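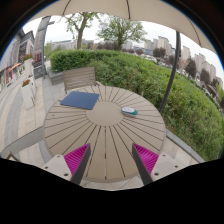 Tasting Notes from the Back Patio

Print this page | E-mail to a friend

August 2, 2025

Well, we finally did the cider night, and I'm still finding bottle caps in my coat pockets. If you were one of the people squeezed in at Flomska on the last Thursday, thank you for coming, and thank you for being so nice about the wait at the door. We sold 45 tickets and I think every single one of you brought an opinion, which made for a loud and very happy room.

I should back up. Most of you know I'm a wine person who wandered into cider by accident. In May I had a glass of something dry and cloudy at Elmarie Matlala's birthday lunch and kept asking her what grape it was. She let me go on for quite a while before she told me it was apples. So when the summer program had a hole in it I called her up and said, you pick the bottles, I'll find the glasses, and off we went.

Elmarie poured six. We started with the Wenus Early, a light one that drinks like a spritz (too easy, if you ask me, and I went back for more anyway). Then came two from Drondidora, the still and the sparkling, made from the same fruit in the same year. I'd have sworn they were from different farms. The still one smelled like hay and orange peel and had a grip to it that reminded me of a young chenin. The sparkling was all lemon. The room split down the middle and Fereshteh Tabrizi, who had never tasted cider in her life, gave a very spirited defense of the still one that ended in applause.

The one people keep e-mailing me about is the Ignacio Reserve. It spent a winter in old brandy barrels and it tastes like it – baked apple, walnut, a little salt at the end. It's $43 a bottle, and yes, I know. I bought two. They only made 300 bottles, and Elmarie says they don't plan to make it again until they get another harvest they like, so if you want one, call Flomska and ask them to check the back room before you drive over.

Now, the food. Felicja Górecki did the plates and I owe her an apology for telling everybody it would be "just some cheese." There was a washed-rind cheese that I could smell from the parking lot, little rye toasts with smoked trout, pickled plums, and a caraway cake that I want at my own birthday. The plums with the sparkling Drondidora were the best pairing of the night for me. The trout with the Reserve did not work at all, and Felicja agrees, so we'll say no more about it.

A few of you asked how to serve these at home. Don't get them too cold! I put mine in the fridge for an hour and then leave them on the counter while I get dinner together. The cloudy ones can be turned upside down once, gently, before you open them, or you can leave the sediment alone and pour slowly. I like it mixed in. A regular white wine glass is fine, and once it's open, try to finish it by the next day, at least with the sparkling ones.

Coming up: Nima Hassanpour is back with his island whites, and he has promised to talk slower this time so we can all write things down. There are 20-minute breaks built in between flights, at the request of nearly everyone who came last year. After that Abbas Dehghan wants to do a whole evening on vinegar. I had my doubts, then he gave me a spoonful of his quince one over vanilla ice cream and I signed him up on the spot. Dates for both go out in the next mailing, and members get first pick of seats as usual.

One bit of housekeeping. The mailing list is up to 169 names, and a handful of your addresses keep bouncing back to me. If a friend says they've stopped getting the newsletter, please have them write to me with a new address and I'll fix it that same evening. Also, somebody went home with Elmarie's good corkscrew, the one with the olive wood handle. She isn't mad, she'd just like it back. You can drop it at the counter at Flomska and they'll put it aside for her.

And if you've got a cider I should be drinking, send me the name. I'm making a list for the fall and it has a lot of room on it.

Contact the newsletter | Copyright 2025, all rights reserved | Back to top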